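The Robot Club That Never Touches a Robot

By Nuala Fitzgerald

The first thing I asked to see at the Sketum student robotics club was the robot. Nevzat Coşkun, the graduate student who runs the sessions, turned his monitor toward me. That was the robot.

I have been to plenty of student robot contests, and I came with my doubts packed. I like the ones where a wheel comes off and a teenager dives under a table with a roll of tape. Sketum's entry for the Koltgate Challenge lives entirely in software: a simulated arm, a simulated room and a simulated bench job involving a vise and a handful of small parts. The 54 members meet in a borrowed computer lab and argue about grip angles.

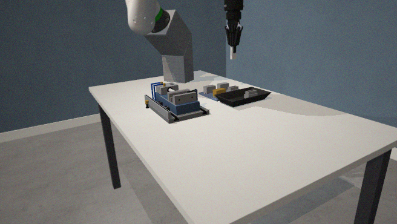
The club's simulated work cell, with the gripper held above the blocks and the black tray.

Coşkun says the point is repetition. A real arm costs more than the club will ever raise, and a beginner can wreck one in an afternoon. In simulation, a team can try the same job 1000 times before dinner and break nothing. I believe him about the breakage. I'm less sure what a student learns from a crash that ends with a click on Reset.

The teams are given names at random. I sat with Osman, a group of four who had spent most of October teaching their arm to find one part and set it down somewhere else. They were smart and funny and quick to show me their code. When I asked which of them had ever tightened a bolt on a real machine, one hand went up, and it belonged to a guy who fixes bikes.

"You're asking if we can use a wrench," he said. "The contest doesn't."

Fair enough. But the contest sells itself as preparation for factory work, and its brochure is full of people in safety glasses. I asked Coşkun whether a program that does well on screen would do well on a shop floor. He thought about it longer than I expected. "Some of it would," he said. "The planning would. The contact stuff, I wouldn't bet my stipend."

Contact is where the trouble is. Parts stick. Trays slide a little when something bumps them. A simulator can include all of that if somebody takes the time to put it in, and the students told me that the Koltgate rules leave a lot of it out.
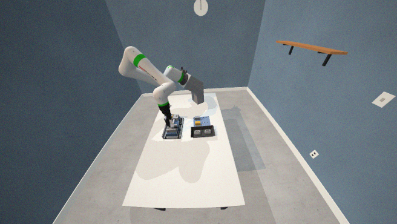 Page last updated: Feb 10, 2020

What won me over a bit, and only a bit, was watching Osman's rivals, a team called Gemine. Their weak point was reaching into the clear tray, where the small parts sit close together in compartments and a black gripper has to come straight down among them. They had 30 minutes left in the session and a motion plan that one of them described as "garbage with comments." They threw it out. They drew the approach by hand on the back of a pizza flyer, fought over it, and typed it in again from scratch.

That looked like engineering to me. It also looked like something they could have done with a coffee can and a pair of tongs — and I said so. A sophomore told me, politely, that tongs don't log their joint positions.

She has a point. The logs are good. Every failed run is saved, and Coşkun makes each team read one of its failures out loud at the end of the night. I've seen contests with real hardware where all anybody could say afterward was that the thing "went weird." 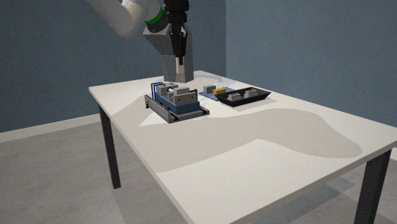
Two light gray parts in the tray, a yellow-orange block beside it, and the vise fixture at left.

Still, I kept looking at that clean pale table. No coffee rings, no stripped screws, no extension cord to trip on. The room has never had a bad day. These students will graduate into buildings that have bad days all the time, and I'd like to see the club spend some of its money on a visit to one.

Coşkun told me he has asked two local shops. One never called back. The other said yes, as long as everybody wears closed-toe shoes, and he was working on the bus when I left.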